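Zirton publishes its care routine for the two-finger picking cell in Bolholm

Bolholm, November. Zirton, the company for small handling cells, today makes its complete care routine for the picking cell in Bolholm open to all customers. The routine describes how the gripper is set up at the start of a shift, how it is cleaned, and what the operator should do when a finger must be changed. It was written together with the people who work at the cell every day, and it can be used for all two-finger cells which Zirton has delivered.

The cell in Bolholm sorts small sterile goods, for example gauze swabs in single pouches, into trays for clinics and doctors' practices. Such pouches are light and soft, and they change their form when they are gripped. If the fingers close too far, the pouch gets a fold over the seal and must be taken out. If they close too little, it slides down before the arm has reached the tray. The correct setting lies between these two and it moves a little when the fingers become worn.

"In the first weeks we looked for the fault in the software," says Malte Steinbach, who is responsible for service at Zirton. "Then we measured the fingers and saw that one of them was standing lower than the other. After this we decided that measuring the fingers must come first in the routine, before anybody opens a menu."

The daily setup takes 14 minutes and starts at 6 in the morning, before the first goods arrive. The operator wipes the inner faces of both fingers with a dry cloth, closes the gripper without a load and checks with a feeler gauge if the gap is the same at the top and at the tip. After this the arm makes 5 test picks with pouches that are kept only for this purpose and are never sent to a customer. The operator looks at each pouch under the lamp and writes the result in the cell book.

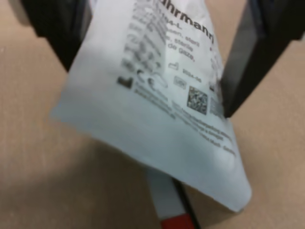

When all test picks are in order, the cell is released for the shift. When one of them is not in order, the closing width is corrected by one step and the test is repeated from the beginning. It is not allowed to correct the width and the speed at the same time, for the reason that afterwards it is not possible to say which change has helped.

Every 200 working hours the fingers are taken off completely. The screws are cleaned, the guide of the gripper gets a very small amount of grease, and the fingers are put back with a torque wrench. The grease must stay inside the guide. On the printed side of a pouch even a thin film can disturb the reading of the data code, and the following station will then reject goods which are perfectly fine.

The table below the arm is also part of the routine. Its surface is checked for scratches and for dust from the cartons, and the lamp is adjusted again when the table has been moved. In Bolholm the table had been turned by a small angle after a repair of the floor, and the cell needed a new zero point on the same afternoon. This case is now described in the routine on a page of its own.

Zalewska, the partner which makes the fingers, has changed the fixing for the new series. Two pins now hold each finger in its position, so that it can be changed without a new teaching of the arm. Older grippers can be fitted with the pins during a normal service visit. The set has the order number 276 and is available from the Zirton spare parts desk.

"My colleagues in the night shift can now change a finger by themselves," says Torben Pfeiffer, shift leader in Bolholm. "Earlier we had to call somebody and wait until the morning. I would still like to have a better place for the torque wrench, but this we will solve."

The second site which will work with the routine is Matthorpe, where a cell of the same type is being installed at present. The operators from Matthorpe will first spend a week in Bolholm and do the setup there under guidance.

The care routine is available free of charge in English and German. Customers of Zirton receive it through their service contact. Other interested companies can request a printed copy from the Zirton press office in Bolholm.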